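Erska Knitwear Folding Notes

README for the Erska garment folding collection, release 2

Overview

Erska is a collection of short recordings and written notes about folding clothes on a bed. It covers knitwear first, with smaller sections for T-shirts, pillowcases and hand towels. The material was gathered in one household bedroom in Clollonia and is organized by garment, not by date.

The collection holds 206 folding sequences of 21 garments. Each sequence starts with the garment dropped on the bed in an unfolded state and stops when the garment has been placed on the stack or set aside as failed. Failed sequences are kept and labeled.

This file describes the contents, the folding procedure, the labels and the known problems. It was last revised on 3rd September.

Contents

garments.csv – one row per garment, with type, pattern, knit or weave, sleeve length and neck style
sequences.csv – one row per sequence, with garment ID, start state, fold pattern and outcome
notes/ – free text notes, one file per garment
sheets.csv – one row per bed cover used as a background
stills/ – single images taken from the sequences

IDs are stable between releases. A garment that is withdrawn keeps its ID, and the row is marked "withdrawn" in garments.csv.

Garment types

The 21 garments fall under 7 types: pullover, cardigan, T-shirt, long-sleeved shirt, pillowcase, hand towel, scarf. Pullovers have the largest share of sequences. They were given more time because sleeves and ribbed edges produce most of the disagreement between labelers.

Striped garments are listed with stripe direction taken on the body, with the garment laid flat and the neck pointing away from the folder. A sleeve on the same garment may show its stripes at any angle once it bends. Do not use stripe angle alone to decide which part of a garment is which.

Folding surface

All folding was done on a made bed. No board or table was used. A mattress gives under the hands, and this affects the last fold in particular: pressing down on one side of a thick pullover lifts the other side slightly.

Bed covers were changed between sessions as they would be in normal use. Both plain and printed covers appear. Large printed shapes on a cover are part of the background and must not be labeled as garments. Two labelers marked pale print areas as pillowcases in release 1. Those rows have been corrected.

Start states

flat – garment lies open, front or back up, sleeves visible
half – one fold or overlap is present, main outline still readable
bunched – garment lies in folds, at least one edge hidden
inside out – any of the above, with the inner face showing on the body

"Inside out" is stored as a separate yes/no column and can be combined with the other three.

A start state applies to the first moment of the sequence only. Stills may come from any point in a sequence and carry their own state in stills.csv, inside the stills folder. Users who need only bunched garments should filter on both files.

Fold patterns

Pattern A, the default for pullovers and cardigans:

Find the neckband and turn the garment so the neck points away from you.
Lay the front face down and pull the hem straight.
Smooth the body from the center to the sides. Do not stretch the ribbing.
Fold one side in to the center line, then turn the sleeve back so it runs parallel to the side.
Repeat on the other side.
Bring the hem up to the middle of the body.
Fold once more toward the neck and turn the bundle over.

Pattern B is the same up to the sleeves, followed by a roll from hem to neck. It was used for T-shirts and for one thin cardigan. Rolling was tried on the heavier knits in June and dropped. The rolls opened on the stack and the ribbing curled outward.

Pattern C is a plain fold in half, then in half again. It is used for towels, pillowcases and the scarf.

Handling notes for knits

Fuzzy knits catch on themselves. A sleeve that has been dragged across the body tends to bring part of the body with it, so lift sleeves clear before moving them. Take hold of a double layer where possible, close to a seam.

The neckband is the most useful landmark on a bunched pullover. On most garments in the collection it is ribbed, and several have a tag or small patch at the back. Where no tag is present, use the depth of the neck opening to tell front from back. The hem is the second landmark. It is easily confused with a cuff when only a short length is showing; follow the edge until the width is clear.

Pilling is recorded as none, light or heavy. It has no effect on the fold pattern but does change how a surface looks in side light, and light gray areas are affected more than dark ones.

Outcome labels

good – edges aligned, no sleeve showing, bundle holds its shape on the stack
loose – correct pattern, but an edge or sleeve has slipped
failed – garment set aside or pattern abandoned

Outcome was assigned after the bundle had been on the stack for 2 minutes. Labels were given by two people working separately. Disagreements were settled by viewing the sequence again, and the original labels are kept in the columns label_1 and label_2.

Known problems

Dark knits have low contrast in the evening sessions. Stripe edges remain readable, but seams do not.

The scarf was entered as a hand towel in part of release 1. Check the garment ID before merging old and new files.

Fingers cover the garment edge in many stills. Edge labels in these cases stop at the last visible point and are not extended by guesswork.

The pillowcases are all of similar size. Results on them should not be taken to apply to larger bed linen – duvet covers and fitted sheets are covered in the separate Fevholm collection.

Naming and use

Earlier drafts were circulated under the name Tuominen. References to "Tuominen knits" in the notes folder mean the pullovers and cardigans in this collection.

The files may be used and changed for any purpose, provided the release number is stated. Corrections should give the garment ID, the sequence number and the column concerned.

Sample still

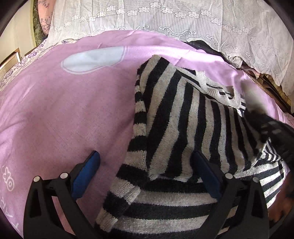 Striped knit sweater on a pink sheet, state "bunched". Ribbed neckband at upper right.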